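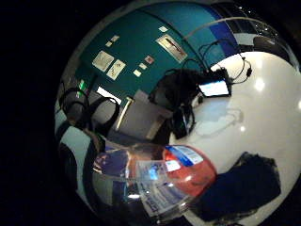

Attachment 1: wrist camera still, clear container on the white bench, laptop or tablet and cables behind it.

Ticket 1021
Product: Trollirau hand-held gripper kit, evaluation unit
Host software: Zovbridge recorder
Site: Chiba
Opened: 13 January 2023
Priority: normal
Status: closed, one item carried over

Reported problem
Recording stops partway through a session. The recorder shows "stream lost" and the jaw width reading freezes at its last value. The camera preview keeps running for a few seconds, then goes black. Restarting the recorder brings back the preview but not the jaw width. A full power cycle of the gripper restores both.

Second problem, possibly unrelated: position tracking drifts when the tool is held low over the bench. Worst case so far is 40 mm at the end of a pick.

Setup
Unit is on the firmware it shipped with in November. Fisheye lens fitted, black border in the preview is normal for this lens. Exposure set to auto. Ceiling lights reflect off the glossy tabletop and show up as bright spots in the preview (see attachment 1). There are also small glints along the edges of the clear container.

Step 1
Swapped the data cable for the spare in the kit. Stream lost after 300 seconds. No change.

Step 2
Moved the gripper to a different port on the host. Stream lost again, same message. Log shows the write buffer filling before the drop, so the cable is probably not the cause.

Step 3
Turned off the live preview and recorded only. Ran 400 seconds with no drop. Turned preview back on, drop came back on the next run.

Step 4
Support asked for the preview to be set to half size. Done. Two full sessions completed, jaw width present from start to finish in both files.

Step 5, tracking
Changed exposure from auto to fixed and lowered the gain. Drift at the end of the pick is smaller but still there. The papers on the teal wall give the tracker something to hold on to when the tool is level. With the lens pointed down, most of the view is plain white table and reflections. Support suggests a matte mat with a printed pattern under the work area - the Jallirel mat is listed as an accessory, not included in the kit. Not ordered yet.

Support reply
The buffer issue is known on this recorder version. Half-size preview is the supported setting until the next release. Saved video is full size either way. The quick start sheet will be corrected, as it still lists full-size preview as the default.

Notes for the evaluation
Jaw action and grip force: no complaints.
Calibration: held through all power cycles.
Documentation: error messages are not listed anywhere in the manual. "Stream lost" covers at least two different faults.

Carried over
Repeat the low pick test with a patterned mat, fixed exposure, same clear container. Attach the tracking log to this ticket number.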